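The Gripper That Won Me Over Was the Ugly One

I came to Arnska expecting to write about arms. The lab had lined up three grippers for a mobile robot, and the plan was to run each of them through the same household chores in simulation before anyone spent money on hardware. By lunch I had forgotten the arms completely. Fingers are where the fun is!

Milovan Bošković runs the trials, and he talks about fingertips the way other people talk about guitars. His shortlist was the Irico, a plain parallel jaw; the Aksoy, a soft suction cup; and the Clodutach, which has curved fingers that sweep in from the side and looks, to me at least, like something off a crab. Each one got 140 grasp attempts with 18 household objects, in simulated rooms where the furniture gets in the way just as it would at home.

"A bare table flatters everybody," Bošković told me. "Put a chair next to it and a can on its side, then we'll talk."
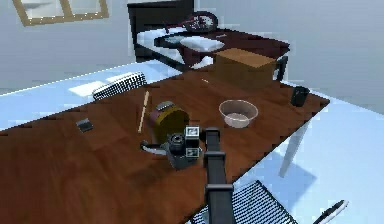
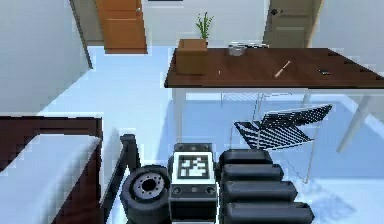
A simulated room, with marker panels on the robot and a wooden table to work at.

The Irico is quick and tidy, and I can see why people start there. Give it a box or a mug handle and it hardly ever fumbles. Round things bother it. If the approach is a little off center, the jaws push the object away before they close, and then the arm has to chase it across the tabletop (which is very funny the first few times).

The Aksoy was better than I'd guessed on smooth, flat items and hopeless with thin sticks. Bošković had warned me about that and let me try anyway. I spent a good part of the morning on one chopstick.

Then came the Clodutach. It's slow, and it needs more room beside the object than the other two, so cluttered corners cost it points. But it forgives so much. I drove it badly, on purpose and otherwise, and the curved fingers kept gathering things in — cans, cups, a bowl I had approached from a ridiculous angle.

Simulated friction is still a guess, and Bošković is careful to say so. He has logged 832 extra runs just changing how slippery the objects are, and the ranking moves around more than he'd like. Real hardware goes on the bench in June. I've already asked if I can come back and drive.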